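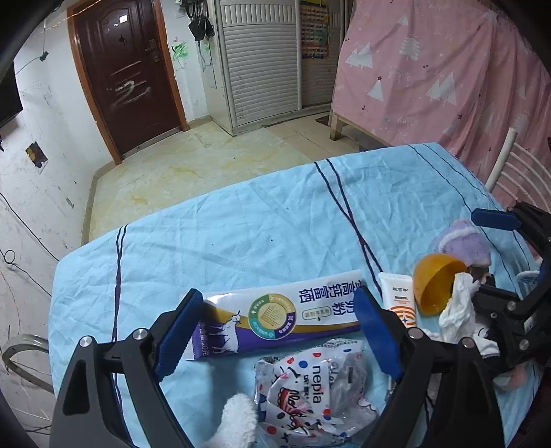

Reviews > Developer tools > Database clients

Asta database client review

Asta is a desktop client for relational databases. It opens PostgreSQL, MySQL and SQLite files, lets you browse tables and run queries, and keeps a history of what you ran. It comes from a small firm called Henatetti, and it runs on Windows, macOS and Linux. I have used it for my daily work since September, mostly against a PostgreSQL database for a booking system, and this review is based on that.

Setting up

The installer is small and finished in under a minute on my laptop. You add a connection by filling in a form or by pasting a connection string. Pasting worked for me every time except with one string that had an @ in the password, which Asta read as the start of the host name. Encoding the character fixed it.

SSH tunnels are set up on a second tab. You can point Asta at your existing SSH config file and it will pick up the host names from there. It does not read ProxyJump lines, so if you reach your server through a bastion host you will have to open the tunnel yourself in a terminal.

Writing queries

The editor is the best part. Completion knows about table aliases, and it offers join conditions based on the foreign keys. Our main schema has 283 tables and suggestions still came up without a delay I could notice. The old client I used, Zulholm, would freeze for a few seconds on the same schema each time I typed a dot.

Results open in a grid under the editor. You can edit cells directly, and the changes are held until you press Apply — there is a preview of the SQL first. I would like the preview to be on by default. At the moment it is a tick box in the settings, under Safety.
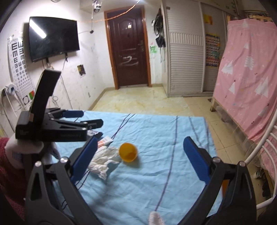

Exporting and charts

Export to CSV and JSON is fine. Excel export turned one of my long numeric IDs into a rounded number, so check the column types before you send a file to anyone. My colleague Barnabás Lakatos had the same trouble with dates from a MySQL table.

There is also a diagram view named Erdős, which draws the tables and the links between them. It is good for four or five tables. With a whole schema it puts everything in one large tangle, and you can't save the layout after you have moved things about.

Price and licence

There is a 30-day trial with nothing switched off. After that the free version limits you to 2 saved connections, and the paid licence covers 4 machines for one person. Updates are included for the first year. The version you have keeps working once they stop.

Problems

Memory use climbs over a long day, and I restart it at lunchtime. Dark mode makes NULL values very hard to read. Support answered my email about the password bug in two days and said a fix was planned, but the latest release doesn't have it.

Verdict

I have bought a licence and moved my saved queries over from Zulholm. If you mainly write SQL by hand, Asta is worth the trial. If you need diagrams or jump hosts, I would wait for another release or two.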